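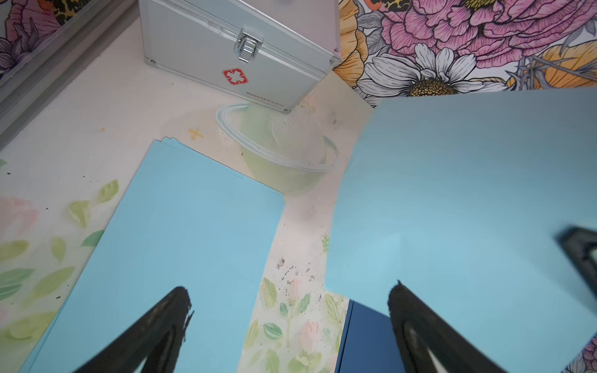 Wrist camera, light blue sheets, first-aid case at the back

From: Jacqueline Lacroix
To: flomimside-bench list
Sun 8 March
Subject: Re: second bench, what do we need to ask for?

Hello all, and sorry for the length of this one. I sat down with a pot of tea meaning to answer a single question and then found I had opinions on all of it.

First, the message I'm replying to, for anyone who joined after February:

> Could someone put down in one place what a second two-arm
> bench would cost us, apart from the arms? The arms I have a
> quote for. It's the rest that worries me. Last time we
> budgeted for two arms and a table and then spent the whole
> spring buying brackets. Also, do we want the walls and the
> printed table covering again, or plain white? I have a
> slight preference for whatever is cheapest. The form is due
> at Langlois at the end of the month and I would love not to
> be filling it in on the last evening again.

I remember the brackets very well! So let me go through what I think belongs on the form, roughly in the order I'd fight for it.

Frame and rail

The quote from Zendetport for the extrusion, the corner posts and the front rail came to $1,899, cut to length, and I think we should take it. I know we could saw our own. We did that once, and I spent two evenings with a file and a square trying to get the posts to agree with each other. Both arms bolt to that front rail, so if it's a little off, everything after it is a little off too. Please also ask them to put the mounting plates on the same order – I forgot last time, and we paid for shipping twice.

Walls and table covering

I'd like to keep the flowers, and I'd like both benches to match. The wallpaper was not expensive, and if we want to compare a run on one bench with a run on the other, the background had better be the same on both. The shop still had the pattern when I asked, and I would buy one more roll than we need, partly

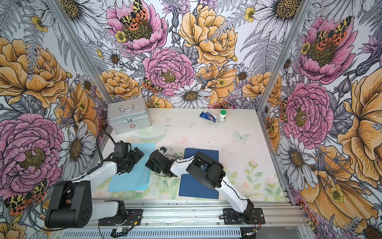

for repairs and partly so that we aren't hunting for it two years from now when somebody wants a third bench. The same goes for the table mat with the pastel print. Those do wear, and I'd put a spare on the form even though it looks like a luxury.

Cameras and cables

Please budget for the wrist cameras and the fixed ones together, on one line. When they were on separate lines last year, the fixed ones got trimmed by somebody who quite reasonably thought we had plenty of cameras already. Genix quoted us $373 for a set of cables with the connectors fitted, and that includes spares for the runs along the arms. Those are the ones I care about. A cable that bends all day is going to give up sooner or later, and I'd much prefer it did so with a replacement in the drawer.

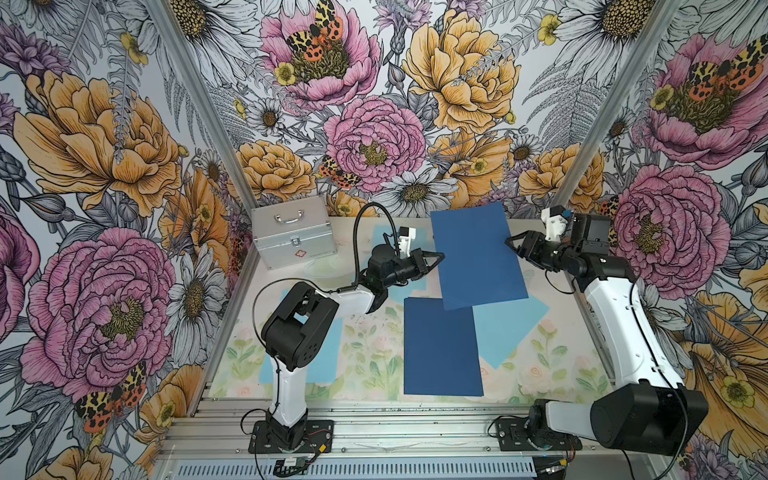 Can we put off the spare gripper fingers until next year?

I would keep them in this year's order. Delivery was 30 working days the last time we asked, and a bench waiting on fingers is a bench doing nothing, while the arms sit there getting older. One spare set for each arm would make me happy. If money gets tight, I'd give up the nicer stools first.

Paper, bowls and other small things

Small, but it adds up, and last time it came out of people's own pockets, which I don't want to see again. We need sheets in both blues, the light and the dark navy. Sheets get creased and then they behave differently, so please treat them as something we use up and reorder. Then a first-aid case with a handle on top, like the one we have, a clear bowl, and a few of the little bottles and packets we set out along the back. I'd allow $30 a month for the lot and keep the receipts in the blue envelope.

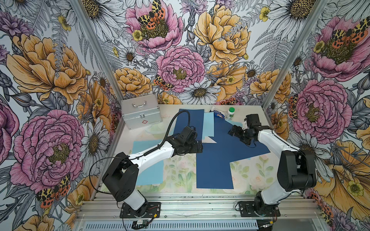 Space and setup time

This is the line I always leave off, so please don't let me. Somebody has to bolt the thing together, level it, run the cables and get the cameras lined up with the first bench. I'd allow a full week for two people and write it on the form as hours, so that whoever signs it can see we've thought about it. We also need to decide which end of the room it goes in. I lean toward the window end, with a blind, but Langlois may want that spot for the new shelving and I haven't asked yet.

I'll type all of this into the form on Tuesday and send the draft round before it goes anywhere. If I've missed something – and I did miss the mounting plates, so I'm not trusting my own list – just reply here and I'll add it. And if anyone still has the old bracket receipts, could you scan them for me? I'd like to attach them.

Warmly,
Jacqueline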